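Table Setting and Clearing Assistant (part-time, fixed term)

Somgate - Household Tasks Room
Reference: Drimen
Reports to: Perihan Dağdelen, Room Lead
Start: April
Contract: 6 months, part-time
Places available: 5

About the post

Somgate runs a room in which ordinary kitchen and dining tasks are set out, carried out, recorded and reset. The Drimen series covers the small tabletop tasks: laying a place, moving tableware, putting items into bowls and cups, taking them out again, and clearing down. We are appointing assistants to prepare the tables, keep the stock of items in order and complete the written log for each layout.

The work is repetitive and detailed. Much of a shift is spent placing light objects on a table according to a printed sheet, checking them, and starting again with a different sheet. Applicants who have worked in catering set-up, stock rooms, school kitchens, shop display or theatre props have usually found the pace familiar.

The tables and the stock

Layouts are prepared on white tabletops. The stock consists of plates, bowls, cups, condiment bottles, imitation food and sundries, 400 catalogued items in all. Colours are mostly muted: pale greens, greyed blues, soft pinks. Several pieces of tableware are close in shade, and the log requires them to be told apart by stock name, so applicants should be confident in naming and matching colours under indoor lighting.

Imitation food is used in place of real food. It is stored by type and checked at the end of every shift. No food is prepared or eaten in the room.

A layout sheet gives the item, its zone on the table, its orientation (upright, on its side, inverted) and what it holds, if anything. A cup on its side with an item inside the mouth is a different entry from the same cup standing up, and the two are not interchangeable. Bottles are entered with the direction of the narrow end. Plates are entered with whatever rests on them. 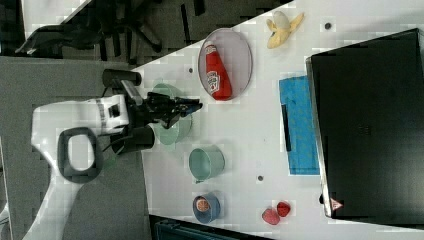

Sheets are issued in sets of 36. A set is worked through in order unless the Room Lead changes it. Where an item is missing or damaged, the assistant marks the line, takes the nearest substitute from the reserve shelf and enters the substitute's stock name. Substitutions made without an entry cause the whole set to be repeated.

Main duties

Prepare tabletops to the layout sheet before each session.
Reset items to their starting places between runs.
Enter each layout in Resis, our stock and session log, before the next one begins.
Clean tableware, bottles and imitation food at the end of the shift and return them to the labelled trays.
Wipe down tabletops with the supplied cloths. Abrasive pads must not be used.
Report chips, cracks, loose labels and worn lettering on the stock.
Carry out the stock check with a second assistant and sign it.
Keep table edges and the floor beneath them clear.

Duties do not include operating or adjusting the equipment at the tables. That is done by the technical staff, who will say when a table may be approached. Assistants wait behind the floor line until told.

Hours

Shifts run from 8.30am to 1pm or from 1.30pm to 6pm. Assistants work four shifts a week, agreed one month ahead. There is a paid break of fifteen minutes in each shift. Swaps between assistants are allowed with a day's notice and should be entered in Resis by both people.

Evening work is not required.

What we are looking for

Essential:

Accuracy in following written and drawn instructions.
Able to stand for most of a shift, with stools provided for log entry.
Able to reach across a table and handle small items with care.
Clear, plain written English for log notes.
Basic use of a tablet or keyboard.
Reliable timekeeping.

Useful, but not required:

Experience of stock control or inventory work.
Experience of table service or banqueting set-up.
Some knowledge of labelling or cataloguing.

No technical qualification is needed. Training takes place over the first 6 shifts, which are paid at the full rate. New assistants work alongside an experienced one during this period and are signed off layout by layout.

Working conditions

The room is on the ground floor of the Dewan building, with step-free access from the rear entrance. Flat, closed shoes must be worn. Long sleeves should be rolled or fastened at the wrist, and rings and bracelets removed before handling stock. Lockers are provided. Bags, drinks and phones stay outside the room.

Sessions are recorded. Hands and forearms may appear in the recordings when items are being placed. A consent form is sent with the offer letter and must be returned before the first shift.

Adjustments to table height, seating and break times can be made. Please state any requirements in your application or raise them with us at any later stage.

Pay

The hourly rate is given in the application pack, together with holiday entitlement and notice terms. Pay is monthly, in arrears.

How to apply

Request the application pack from Skye Lennox, Recruitment, at the Somgate front office, quoting Drimen. The pack contains a two-page form and a short sample sheet. Please complete the sample sheet by hand and return it with the form - a covering letter is optional and should be no longer than one side.

Shortlisted applicants will be invited to a practical session lasting one hour. This consists of setting three layouts from sheets, finding the errors in a fourth that has already been set, and writing a log note for each. It is followed by a short interview with Perihan Dağdelen. Travel costs within the local fare zones are refunded on production of a ticket.

Applicants not selected for the first group may ask to be placed on the reserve list, which is used for holiday cover and for any later series. Please tick the box on page two of the form.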